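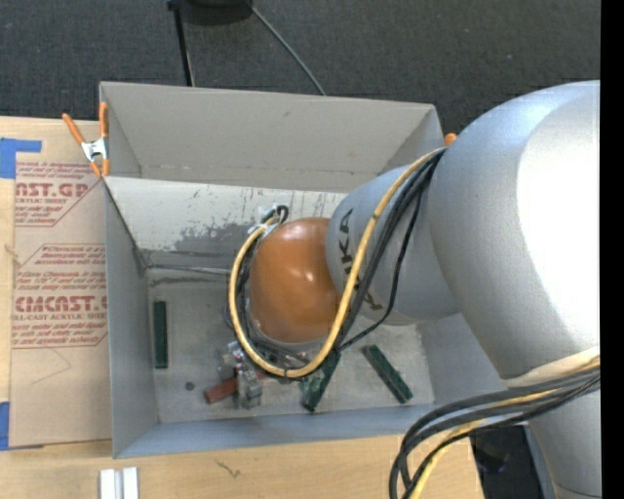 So I've been learning to bake my grandmother's rye bread this March, and oh my, I have opinions now!

Her card says 200 grams of starter and "enough" flour (thanks, Grandma). I went with 50 more grams of water than felt sane and it came out lovely.

Ottar Öberg asked if you can skip the caraway. You can, but please don't, it's the best part!

Next loaf goes in at 6 in the morning, and I'm saving the heel for myself, with far too much butter.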